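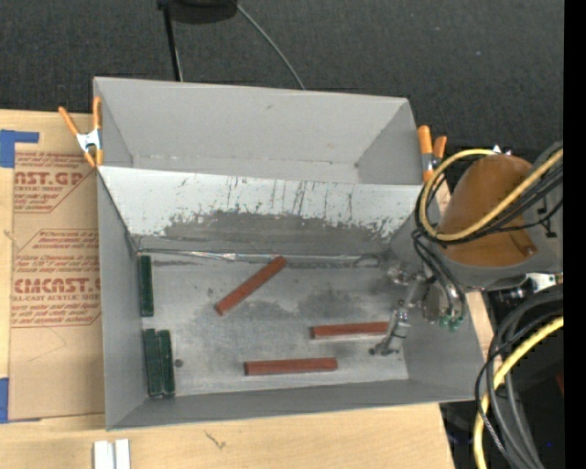

One of last season's lot told us the hardest part was the first fortnight, after that you stop noticing the hills and start noticing which gates stick. Fair enough. We are after more people like that.

Print this page | E-mail this page

WANTED: leaflet and parcel walkers, Kevholm and Rowbotham rounds

Brurnero Local Deliveries needs walkers from March. Part time, mornings mostly, some early evenings when the Rowbotham magazine is out. No experience needed. Good shoes needed.

The rounds – Kevholm is 1,233 doors, split between however many of you we get. Mostly terraces, flat, two long farm tracks at the top end. Rowbotham is bigger, 3,508 doors, and has steps. Lots of steps. You say which you'd prefer, we do our best, no promises.

A normal bundle is roughly 200 pieces. We drop them at your door before 7am. You sort, you walk, you text us when done. Leftovers go back in the bag, please not in the hedge (it has happened).

What you get
Paid per round, monthly, straight into your bank. Trolley or shoulder bag, your choice. Waterproof jacket after you've done four weeks. Bus fare back if your round ends miles from where it started.

What we ask
- 16 or over. Under 18s need a form signed by a parent, ask us for it
- able to manage a couple of hours on your feet
- a phone that gets texts, nothing fancy
- ok with dogs. Or at least ok with hearing them
- we need a weeks notice for holidays

Pairs welcome – couples, mates, mother and daughter, whatever. You share the pay between you, sort that out before you start.

To apply: send name, street and which mornings you can do. Two or three lines is plenty, no CV. Or call in at the office, 44 Burkesier Road, any time before noon, side door, ring twice. We reply to evryone but give us a few days, it's busy.

Rounds are given out as people come forward so don't hang about.

Contact us | Copyright Brurnero Local Deliveries | Back to top

Recent notices
Van driver, early shift, Kevholm depot
Rowbotham magazine: copy dates for spring
Missed delivery? How to report it
Holiday cover list now open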